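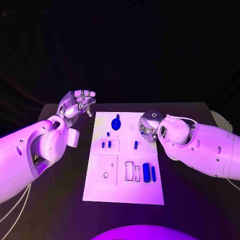 *Photo: Kirsty Kingi*

# About Costigan

Hello, and thanks for stopping by! Costigan is a small film news and reviews site, started by Nikau Fairweather in January with a borrowed laptop, a free theatre pass and a great fondness for horror pictures (the cheaper the better, as regular readers will know). We cover trailers, festival line-ups and release dates, and we'll happily spend far too long on a director's cut if you let us.

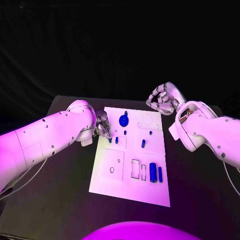 *Robot arms on either side of a white board, under magenta light*

There are 3 of us these days, and between us we've published 354 reviews. The longest is still Nikau's piece on *Nemness*, which came in at 3,236 words before Kirsty got hold of it and 2,186 after -- and he still brings it up at lunch.

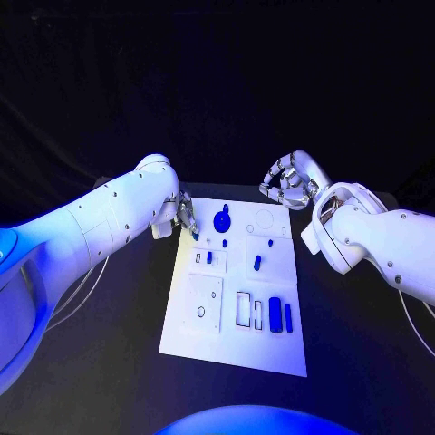

*Blue peg, blue-violet light*

Kirsty edits everything you read on the site and looks after our festival diary. She also runs the *Denanness* rewatch, our favourite thing we do, where readers send in their thoughts on one chapter of the series at a time and we all have a good natter in the comments.

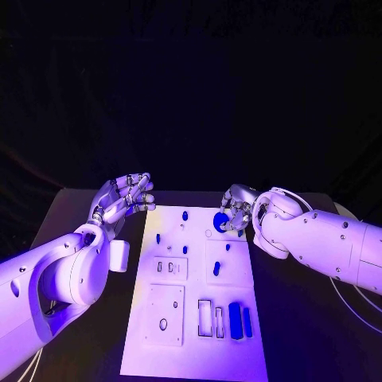 ## Get in touch

Made a film, or seen one you can't stop thinking about? Send us a note through the contact form. We read every message, though we're a bit slow in festival season.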